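Prurner: a list of little movies

So I keep a list of small films (the kind that play one week at a two-screen theater and vanish), and this is it, cleaned up enough that other people can use it. One row per movie, all released in 2000 or later. I only add what I've watched to the end, credits included!

Columns are title, year, country, minutes, where I saw it, and a grumpy little notes field. Ratings go up to 12, don't ask me to change that.
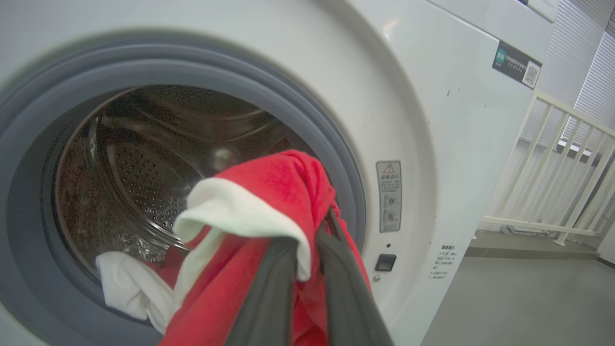
Kultix

Last update 26/08/2021. I added 18 rows, mostly from the Gravoseck shorts nights, and fixed two titles I'd spelled wrong for ages (sorry). Blank minutes means I forgot to check, so please don't read it as zero.

Known problems: co-productions only get one country, and my taste leans hard toward slow family dramas. Anything tagged Nyanda was seen at the old theater before it moved, so the sound complaints in those notes are about the room.

Use it however you like. Corrections are welcome, spoilers aren't.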